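Boxes, Ribbons and Wrapping: A Gallery from the Winter Gift Table

20/02/2018

Welcome back to the gallery, and thank you for your patience while I got this page together (it has taken me far longer than it should have, as it always does). Regular visitors will know that I have been gathering small gift boxes ever since the September fair at Nasteritz, when I came home with a carrier bag full of them and no clear idea what I would put inside. By now the collection has spread over two shelves and the top of the wardrobe, and I am still picking up one or two whenever I pass a stationer's.

I do love a box with a proper lid. Bags are quicker and paper is cheaper, I know, but there is something about lifting a lid that makes even a bar of soap feel like an occasion. My grandmother kept hers for years and passed them round the family, so the same box might turn up at three birthdays before anyone wrote in it by mistake. I still try to do the same, and I have put a few notes on storing them further down for anybody who would like to join in.

The colours I go back to most often are the soft ones, pale pink and light blue above all. They suit a christening just as well as a retirement, they don't fight with whatever card you have bought, and they look fresh at this grey end of the winter.

Light blue with its lid up and something brown tucked inside, and a pale pink one with a small bow waiting further back. I'm fond of the faint ribbon-like cross on the blue lid, a quiet sort of decoration that leaves you free to add a tag or a sprig of something green.
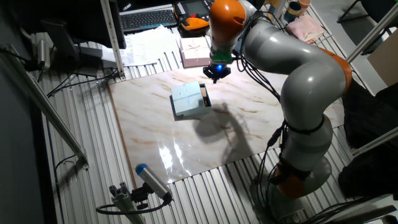
I've always lined mine with tissue before anything else goes in, two sheets laid crossways, and then folded the corners over the top so there's one more thing to open. My daughter says it is the best bit! I would also say don't press the lid down hard on a new box, as the corners go soft very quickly. Gurnow

Thank you, Gurnow, I shall try the crossways fold on my next one. I have only ever scrunched my tissue up and hoped for the best, and I can quite see that yours would be neater.

As for keeping them, mine live one inside another where the sizes allow, with the lids stacked separately so that nothing gets squashed. The Pichler boxes nest very nicely, and the Cimden ones don't quite, though their bows hold their shape better. Keep them away from a sunny window if you can, for the pinks fade first.

More pages will follow when the spring ribbons arrive, and do send in your own lining and folding habits in the meantime.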